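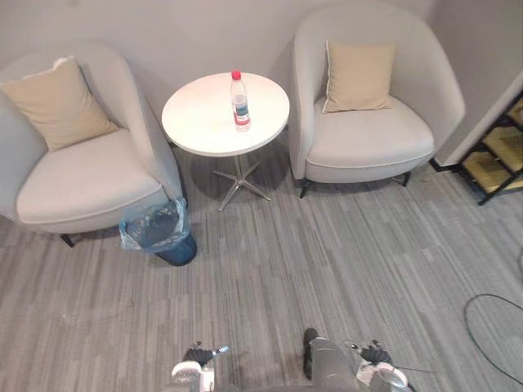

**To:** Lirnilov robotics club list
**From:** Yara Saab
**Date:** 20 June 2022
**Subject:** Re: Tidy-up task, which bit first?

Hello everyone,

Lovely to read all the replies over the weekend, and sorry mine is such a ramble! Siham wrote:

> I'd still like us to enter the whole tidy-up round at Cavport, but the bin liner worries me. The rules give us up to 90 seconds for it, and thin plastic is a horrid thing to hold. Could we start with the bottle and come back to the bag later?
>
> Siham Mansour

I do see the point, Siham, and the bottle would be a kinder start for our newer members. All the same, I'd love us to keep going with the bag while we have the armchair corner to work in (such a nice change from the bench). The left hand takes the bunched part, the right takes a top corner, and then it's all about how hard to pull.

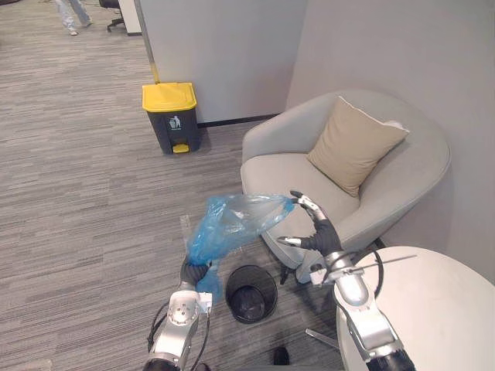
*Both hands on the bag, over the mesh bin*

Could the Nimri group please write down their grip settings this time, even the silly ones? I'd like 30 tries logged before we change anything, and 5 of those with the arms started from a different spot.

Bring your own laptop if you can, and do shout if you need a lift.

Warmly,
Yara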